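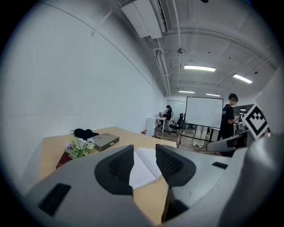 Vol. 22, No. 2, p. 955

Figure 2. A shared table at the Nekport site, with an open lined notebook, artificial flowers, a flat gray box, a black bag and a dark red book.

4.2 What stays on a shared table

The standard advice on shared tables is to keep them clear, and every office we visited had that advice posted on a wall. The tables had not read it. In this section we look at the objects that settle on a surface once it belongs to everyone, and at how people who use the surface talk about them.

We sort table objects into two groups. Working objects are picked up in the course of a task and are expected to leave with their user. Resident objects stay put, and other people work around them. The notebook in Figure 2 would be coded as working by most readers, and so it was by us, although an open notebook is also a well-known way of holding a seat through a long lunch. Our coding sheet has no entry for lunch. We regret this.

The flowers are a simpler case. Artificial flowers were the most stable residents at Nekport and at Prirnbridge, and they drew the least complaint. Respondents who objected strongly to a stray mug would defend a bouquet they had not bought, did not like and could not trace to any buyer. One called it "the only thing here that doesn't need a password." Flat boxes did nearly as well, especially with something set down in front of them, as with the gray box in the figure. A box with a neighbor begins to look like an arrangement, and people are shy about breaking up an arrangement.

Bags are harder. A soft black bag may be somebody's whole afternoon or it may have been there since January, and respondents were poor at telling which. Most preferred not to touch it and find out. We followed the Vollano protocol, which treats a bag as working until it has been logged in the same spot at two visits in a row. The rule is crude, and it gave us some very senior residents.

Books fall in between. A closed book near the edge of a table was read by respondents as belonging to a person, while the same book in the middle was read as belonging to the room. The distance involved can be less than the width of the book. We tried to fix a threshold and gave up after the pilot at Sầm, where the table was round.

Across all sites the log holds 3716 object entries. Disagreements between coders were settled by discussion, except those over pens, which were dropped from the analysis. Section 4.3 turns to what happens when someone is finally told to tidy up.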